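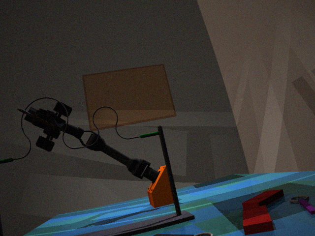
Ticket: Transfer pump keeps tripping out after a few minutes
Opened by: Hanna Pietrzak
Status: Closed

Hi all, hoping somebody can help before I pull this thing apart a third time. I've got a Rultetti transfer pump moving rainwater from the big tank behind the barn (4,000 gallons, fed off the roof) up to a smaller 210 gallon tank by the greenhouse. It ran fine all last July. Now it starts up, moves water for a while, then the thermal overload trips and I have to walk down there and reset it.

What I've tried so far:

Cleaned the suction strainer. It had some leaf mush in it but nothing terrible. No change.

Checked the voltage at the pump while it was running. Looked good to me, and it held steady right up until the trip.

Turned the shaft by hand with the power locked out. It turns, but there's a stiff spot once per revolution. Is that normal? I don't remember it being there when I put the new seal in (that was me, so feel free to blame me).

Opened the discharge valve all the way. It tripped sooner!! I figured less restriction would mean less work for the motor, so that one really threw me.

The hose run is 200 feet, mostly uphill, same hose as before.

Hanna

Reply from Celina Lis, Lutov Pump Support

Hi Hanna, thanks for all the detail, it saves us a lot of back and forth. On a centrifugal pump like yours, opening the discharge lets more water through, and more flow usually means more amps. So the valve result makes sense, but it shouldn't be enough to trip a healthy pump on a 200 foot uphill run. I'm more interested in the stiff spot. Could you put a clamp meter on one leg and compare the reading with the nameplate? Then lock the power out again, take the volute off and look for rub marks on the front of the impeller.

Update from Hanna

OK, borrowed a clamp meter from my neighbor. Nameplate says 18 amps and I was seeing more than that within a minute of starting, so it's definitely working too hard. Pulled the volute and yep, there's a shiny arc on one side of the impeller and a matching one inside the housing. I also found a thin shim washer in the bottom of my parts tray. I have a bad feeling about that washer.

Reply from Celina Lis

That washer goes behind the impeller on the shaft. Check the parts drawing for the order before you put it back, and look at the shaft sleeve while you're in there. If the impeller is only polished you can reuse it. If the edge is chipped or bent, replace it.

Update from Hanna, 2 February 2026

Shim's back in, impeller was just scuffed, and I put in a new volute gasket from the Koyama kit I had on the shelf. Shaft spins freely now, no stiff spot. I filled the whole greenhouse tank with the valve wide open and the amps stayed under the nameplate the entire time. Thank you Celina! You can close this one. I'll open a separate ticket for the float switch, it's sticking again.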